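Cliso Under-Counter Organizer
Set-up Guide, Section 4: Sorting and Loading Small Kitchen Items

4.1 Before you start

Complete Section 3 (drawer rails and stops) first. Clear a table next to the organizer and spread the items on it. A patterned or vinyl tablecloth may stay in place. The loaded width of the upper tray is 574 mm; its depth is 328 mm.

CAUTION: Do not load the upper tray until both rail stops have clicked into position.

4.2 Sorting

1. Lay bottles on their sides and read the labels. Set food products apart from cleaning products.
2. Put sponges in one group. Scouring sponges and soft foam sponges may share a compartment.
3. Flatten foam fruit nets and plastic bags.
4. Leave pots at the side of the table. They go in the base unit (Section 5).
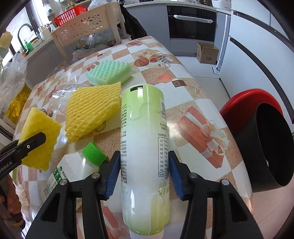
Fig. 4-1. Bottles, sponges and a foam fruit net on the table during sorting.

NOTE: Bottles taller than 290 mm do not fit upright in the Zasten door rack. Store them on their sides in the lower tray, caps toward the front.

4.3 Loading the upper tray

1. Fit the two Moussa dividers into the slots marked A and C. Slot B is for the wide tray only.
2. Stack foam nets one on top of another, press out the air and slide the stack into the left compartment.
3. Place sponges in the center compartment, textured side up. Let used sponges dry before storing them.
4. Fold clear bags in half twice and stand them on edge in the right compartment.

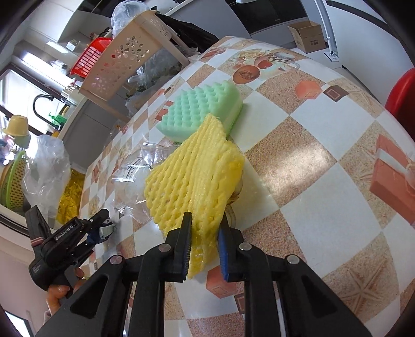
5. Small packets go in front of the bags. If a packet is open, close it with a clip.
6. Push the tray in until it meets the stops. If it catches, remove the top few nets and try again.

CAUTION: Keep cleaning products out of the upper tray. Use the lockable base unit.

NOTE: Replacement dividers are sold under part number 732. Dividers from the older Braston series are thicker and will not seat fully in the slots.

4.4 Checking the load

Open and close the tray three times. No item should touch the counter above it. Continue with Section 5.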